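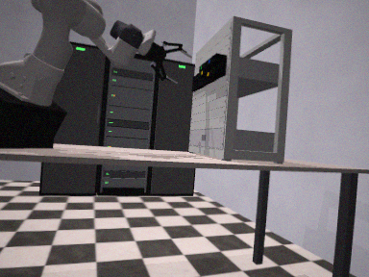

Server room scene in the simulator, gripper open, rack on the table.

Nov 20, 2020

Notes from the demonstration for the visitors from Maluleke. I write them the same evening, so that the colleagues who were not in the room can follow, and so that I do not forget the small things before next time.

The visitors wanted to see how we prepare a rack maintenance task before any real hardware is touched. Their interest comes from the Darkus site, where they have long rows of cabinets and not many people on the night shift. We had promised them two parts: first the scene itself with some free movement of the arm, then the approach to the black device in the small rack. The third part, pulling a unit out, we left for another day. I think this was the right decision, but two visitors asked for it immediately.

Setup. I started the machine early and loaded the Koltach scene, the version from August with the new cabinets behind the table. The first load took 40 seconds, which feels very long when people are standing behind you. Next time load it before they come in and leave it paused. The scene number is 526 in our list, please do not renumber it until the report is sent.

First part. I moved the arm by hand control over the table, with the gripper open, and let the visitors say where to go. This worked well. They understood quickly that the table is narrow and that the forearm must come down from above. One visitor asked why the cabinets stand on the floor and the rack stands on the table. I answered that the cabinets are only background for now, and that the arm is fixed to the table, so what it should reach must be on the table also. She said that in Darkus nothing is at table height. It is a fair point and I wrote it down.

They liked the small lights. The middle cabinet has its green indicators down the left side, with a bit of orange on one of them, and somebody asked if the orange means a fault. In our scene it means nothing, it is only a color in the model. I had to say this and I was a little embarrassed. If we show this to people from data centers again, the lights should follow some simple logic, because for them it is the first thing they look at. Same for the black device on the rack, with one blue, one green and two yellow-orange lights. We should decide what each of them says.

Second part. The approach to the black device. First try: the path planner gave a strange path, with the elbow going very high and then a slow turn of the wrist. No collision, but it did not look good. Second try, after I set the start pose again from the saved file: clean and short, the gripper stopped in front of the device at the right distance. I let it run once more in slow motion for the people at the back.

Question about the gripper: is it wide enough for the units in Darkus? I do not know. I need the measures of their front handles. They will send a drawing.

Question about the floor: does the checkered floor help the vision? No, it helps only us, to judge distance on the screen. I said so.

Question about time: how long from a drawing to a scene like this? I did not give a number. For the rack alone it goes fast if the drawing is good – for the cables it is another story, and we have no cables in this scene at all. One of the visitors from Maluleke noticed this and said that cables are half of the work. I agree with him.

The camera view was too low for a demonstration. From there the tabletop is almost a line and you cannot judge how far the gripper is from the rack in depth. I changed it during the second part, but I should have saved a higher view before. I put one in the file now, name is "visit_high".

Projector: the Omel one, too pale for the gray models. The arm and the wall had nearly the same tone. Use the big monitor.

To do:
Save the start pose inside the scene, not in a separate file.
Logic for the lights, simple version first.
Ask Maluleke for the drawing of the handles.
Try a rack placed lower than the table, only to see if the arm can reach.
Look at why the planner chose the high elbow on the first try. The log is kept in the folder of the scene.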